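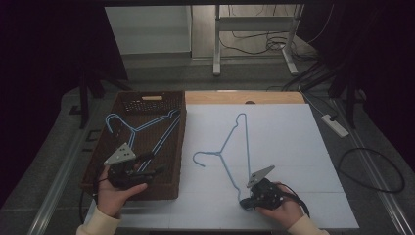
Two light blue wire hangers in a brown wicker basket

Korovden Show Grooming Table, folding

Product code: KV-984
Category: Grooming and ring preparation

The Korovden is a folding table for coat preparation of spitz, terrier and small working breeds. The frame is powder-coated steel tube. The top is covered in ribbed rubber, grey or black, and can be replaced without tools.

Specifications
Rated load: 70 kg, evenly distributed
Leg adjustment: 5 positions, locking pin
Colour: grey or black top, silver frame
Grooming arm: included, clamp mount, height adjustable
Loops: 2, nylon, washable
Warranty: 2 years on frame, top and loops excluded

Use
Set all four legs to the same position and check that each pin has passed fully through the tube before lifting a dog onto the table. The arm clamp fits either short end – do not mount it on the long side. Never leave a dog unattended in a loop.

Care
Wipe the top with warm water and mild shampoo. Solvent-based chalk removers will harden the rubber. Dry the leg tubes before folding.

Spare parts
Replacement tops, pins and clamps are stocked. Arms made before May have a narrower clamp and take the Halero adaptor, sold separately.

Orders for kennels and clubs: Sheyla Huamán
Parts and warranty: Iolo Gronow

Page revised September 2025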